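List archive | Threads | Authors | Search | Help
2 min read

Re: [uvside-travel] Two days in Gundberg, what not to miss? 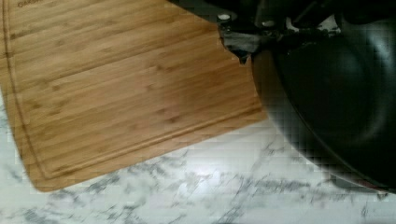
From: Despina Pavlović
To: uvside-travel
Date: 2026-02-19

Tomás Falcão wrote:
> We have two days in Gundberg before the ferry and don't want to
> spend both of them in museums. Is the pilgrim path worth it, and
> can my mother (74, good knees) manage it?

Tomás, yes, do the path! I went up in December with Ermelinda and we still talk about it. It starts behind the old salt market and climbs past the chapels to the spring – 200 steps at the steepest part, with a handrail the whole way. Your mother will be fine if you go early and take the benches seriously.

The spring is older than the town. People left ribbons there long before the first chapel went up, and they still do. Read the panel by the gate first, the carvings make a lot more sense afterward.

For the second day I'd walk the Leitão quarter, where the dyers lived. The wash house is open mornings only and entry is 3 euros, cash. Lunch at Zukus across the bridge, get the bean soup.

Évan, didn't you say the upper chapel was closed for roof work? I'd love to know if it has reopened.

Despina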